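Practical Robotics II, Course Handout 6
Comparing grippers for work inside a desktop computer
Prepared by Florêncio Sampaio
Version of Jul 27, 2025

Before you come to the laboratory

Please read this handout completely before your session. The session is long and the arm time is limited, so we will not repeat the theory at the bench. You need your notes from Handout 5 (tool frames and wrist camera calibration) and the empty result sheet, which you can print from the course page.

In the former sessions you picked up blocks and cylinders from a flat table. In such a task almost every gripper looks good. Now we work inside an open computer case, where the walls are near, the parts are small and the surface should not be touched by accident. We want to know which properties of the gripper become important when the free space is little.

Two grippers are compared. The first is the Andell, a gripper with linked fingers. The second is the Puten, a parallel gripper with straight sliding jaws. Both are mounted on the same arm and driven by the same Zieliński controller, so that the motion of the arm is equal in the two cases. The pictures in this handout are all from the wrist camera with the linked gripper.
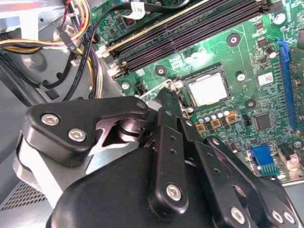 6.1 Reach and clearance

By reach we mean the distance from the wrist flange to the end of the closed fingertips. By clearance we mean the smallest distance between any part of the gripper and any part of the case, during the whole approach. Students often measure the clearance only at the fingertip. This is a mistake. The fingertip is narrow, and it can come close to the metal frame of the socket without difficulty. The housing behind it is much wider, and it must also find its place next to the gray sheet metal and the wires of the power supply.

For this reason you have to make the approach in small steps. Use the step mode of the controller, with 2 mm for each step when the gripper is inside the case. After each step, look at the side of the gripper that is opposite to the camera. The camera does not help you there, you must use your own eyes.

Write down three values for each gripper:
- the tilt of the wrist when the fingertip arrives at the target point
- the smallest clearance, and which part of the gripper it belongs to
- the number of steps from the edge of the case to the target point

The target point for exercise A is beside the processor socket, on the side of the memory slots. Do not touch the board. Stop above it and record the position.

6.2 What the wrist camera can see

A camera on the wrist moves together with the tool, and so the fingertips stay in the same region of the image if the opening of the fingers does not change. This is comfortable for calibration. The price is that the gripper always hides something.

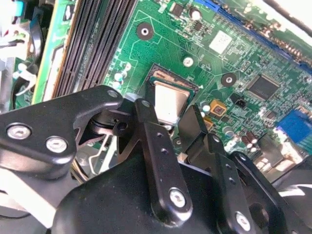
Occlusion is the second property we compare, and it should be measured at the working pose, because a value from the starting pose says very little. In exercise B you will save one image at the working pose and mark by hand the area which is covered by the gripper. Then you decide if the target can still be located. With the linked gripper, the two link arms come up in front of the processor and block a part of it, while the mounting holes above and to the right of the socket remain free. A student who tries to find the corners of the processor in such a pose will have trouble. A student who uses the two holes as reference points has a better chance, and the pose of the board can then be calculated from the known distances of the drawing. Please think about which other features of the board could serve for this. The long blue slot is a candidate, but if a cable passes over it you lose one end.

The camera gain is fixed in all exercises. If one side of the board is too bright, turn the lamp and do not change the gain, otherwise your images cannot be compared with those of the other groups.

For the report, the occlusion is given in percent of the image area. Do not give decimals. The marking by hand is not so exact, and two persons who mark the same image will not get the same number.

6.3 Alignment of the fingertips

The third property is how well the fingertips agree with the direction in which you want to grip. A parallel gripper keeps its jaws parallel at every opening. With a linked gripper it depends on the design of the linkage, and you should check it at the openings you want to use. 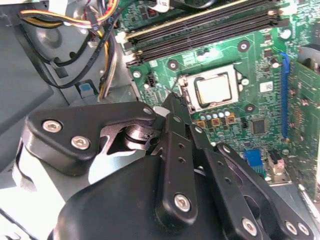 Alignment is first checked with the fingers closed, since any error between the two tips is easiest to see in this state. Bring the gripper to the pose of exercise A again and close it slowly, with the force limit on the lowest level. In the pose we use as reference, the two narrow tips come together just left of the CPU socket and point toward the surface of the board. From this pose you can rotate the wrist until the line of the tips agrees with the edge of the socket frame. Write down the rotation angle. Repeat this after you have opened and closed the gripper, and note if the angle is different.

If the tips meet but one of them stands higher, the tool frame is probably defined with a wrong tilt. Go back to the calibration and do not correct it with the wrist. A correction by the wrist works for one pose and is wrong for all the others.

6.4 Exercise plan

Exercise A: approach to the target point, both grippers.
Exercise B: occlusion at the working pose, both grippers.
Exercise C: alignment with closed fingers, 13 repetitions for each gripper.

Change the gripper only one time, after you have finished A, B and C with the first one. The tool change needs a new calibration, and this costs more time than the exercise itself. Load the correct tool file before the first movement. The files are in the folder Troltmont on the bench computer, together with the drawing of the board.

6.5 Report

The report has a maximum of four pages and is due in August. It contains the result sheet, one marked image for each gripper, and a discussion. In the discussion, answer these points in your own words:

Which gripper would you choose if the task is to touch a point near the socket, and which one if the task is to pull out a memory module? Explain with your measured values.

Does a smaller tilt of the wrist improve the view of the camera, or does it only move the occlusion to another place?

What would change if the camera was fixed above the case?

A table without units will be returned. If a measurement failed, write that it failed and at which step. This is also a result, and it gets full points when the reason is explained clearly.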